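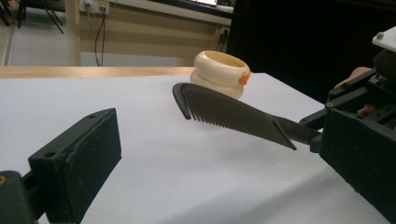 Mukdale Community Choir, minutes, 9 July 2024

Summer concert: what a night! 33 singers on stage and more than 16 new names on the mailing list. Tlapale Hall would love to have us back, and we said yes on the spot.

Money: $2,681 in the account after paying for the hall. New folders agreed, in green.

Fall program: the Baris lullaby is in (hooray!), with the altos taking the tune in verse two.

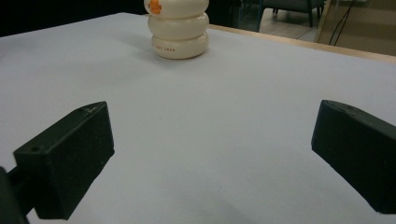
Ximena Figueroa asked if practice could start at 7, as the early slot is hard on parents. Agreed by all.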